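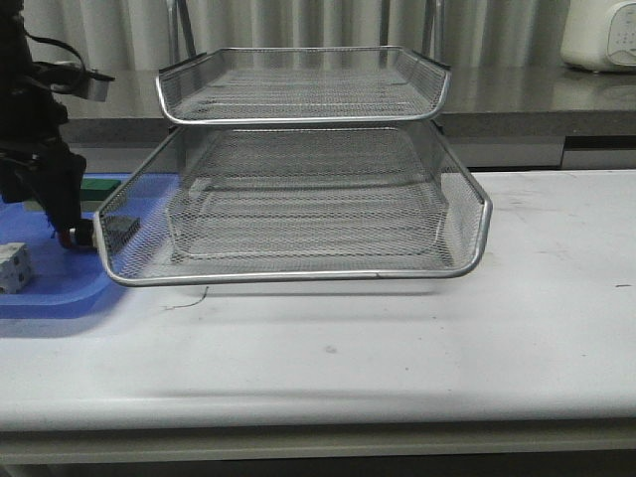

Tray table update, October

Quick one this month, we're all behind. Elīna Strazds asked for a page on what the tray table has been up to, so this is me typing between runs. Sorry in advance for spelling.

Short version: 113 recorded demos of the sorting task at Steltitz. 101 kept after review, 12 thrown out. The job is the same as it was in the last issue - pick a part off the blue tray, put it on the right level of the mesh organizer, let go, back off. Somebody drives the arm by hand from the other side of the room, the recorder saves the joint positions, the gripper opening and the video, and all of it goes to the training machine at Ovodska overnight. Next morning we find out what it learned. Or didn't.

Why mesh. Got asked this twice in the hallway so, for the record: because it's horrible. You can see through it, the shelf behind shows through the shelf in front, and the pattern crawls about when the view shifts even a little. The old set was all done with solid bins and the policy got very comfortable with solid bins. First time we gave it mesh it went for the wrong level over and over, aimed at a rim it could see through another rim. So mesh it is, until that stops.

Parts are the usual ones. Green terminal block thing, the red push button, the boxy grey one. The push button is the pain. It's long, it lies on its side, and the head is a lot fatter than the rest, so where you grab it matters. Grab near the head and the back end swings down. Grab at the back and the head catches the lip of the tray on the way in. Kheri Rotich has the best hands for it, his demos are slow but clean, and slow turned out fine for us as long as it's steady. What hurts is dithering. Half a second of wobble above the part and the model picks up the wobble too, and then it hovers forever.

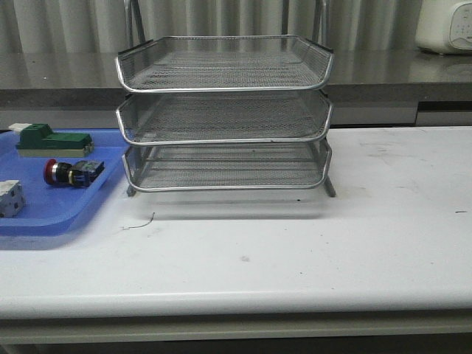

Elmarie Pillay wrote in after the last issue to say that we should stop throwing out the bad runs. Her point, shortened a bit: a dropped part with a good recovery teaches more than ten perfect picks, the model never gets to see what to do after a slip if every slip goes in the trash, and then we act surprised when it freezes at the first one. She also wanted the recoveries tagged, with the moment of the slip written down, so that whoever trains on them can cut the slip itself and keep only the part after it.

Fair. We talked it over and she's mostly right. So from now on there are three piles instead of two. Clean, recovered, and bin. Recovered means the part got where it was going in the end and the operator did not reach in by hand. If a human hand goes on the table during a run, it's bin, no arguing. Of the 12 we threw out, five would have been recovered under the new rule. They've been pulled back out and Efe Obi is tagging them. That is not counted in the 101 yet, I'll fix the number next time.

What the training says so far. On the first 40 demos the policy could find the part and close on it but placing was a mess, mostly pushing things against the front rim and giving up. With 98 in, placing on the top level is decent. Middle level is so-so. Bottom level is bad, and we know why, the operators avoid it. Go look at the split, hardly any of the bottom ones, everyone goes for the easy shelf when they get to choose. My fault for letting them choose. The run sheet now says which level and you do that level.

Other thing we changed is the start pose. Before, everyone parked the arm wherever they liked it, and since people like what they like, that came out as nearly the same place each time. The model figured out that the arm always comes in from there and fell over if it didn't. Now the sheet gives a start pose too, left or right or high, and a few where the gripper starts right up close to the organizer, which nobody enjoys driving. Do them anyway please.

Rest of this is for anyone with a slot coming up. Print it, the wiki copy is old.

How a run goes

1. Read the line on the sheet first. Part, level, start pose. Say it out loud into the recorder so the file has it, twice now we had good runs we could'nt match to a line.

2. Reset the tray. Parts go back on the blue, not lined up. Turn them, swap them, put one near the edge. If it looks tidy do it again.

3. Drive to the start pose and stop. Full stop, gripper open, count of two, then hit record. Vojtěch Vlček found a pile of files where the first second is the arm still drifting in, and he had to trim them one by one, and he would like to not do that again.
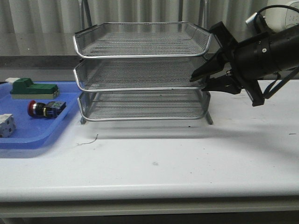

4. Approach. One smooth move, then close. Don't poke at the mesh to find out where it is. If you can't judge the depth, use the second view, it's there for that.

5. Place and let go. Open fully before you back off, all the way open. A half open gripper drags the part back out with it and then you have a recovered run if you're lucky.

6. Stop recording, then mark the sheet. C, R or B. If R, write the time of the slip. Not "near the end" - the time.

7. Every tenth run, check the disk. The recorder does not complain when it's full, it just keeps blinking at you like all is well. We lost most of a morning to this.

Slots for the next block are on the Dostetgate calendar. Mornings are nearly gone, late afternoon is wide open. If you haven't driven the arm before, ask Kheri for the practice half hour first, those runs don't get saved so nobody will see them.

Still want from people: more operators. Different hands make different demos and right now two of us have done most of the set, you can pretty much tell who drove by watching the policy. Also any small odd part you can spare, longer than it is wide, that we don't have to give back.

Next issue, bottom shelf numbers, good or bad. Corrections to Elīna, she has the page.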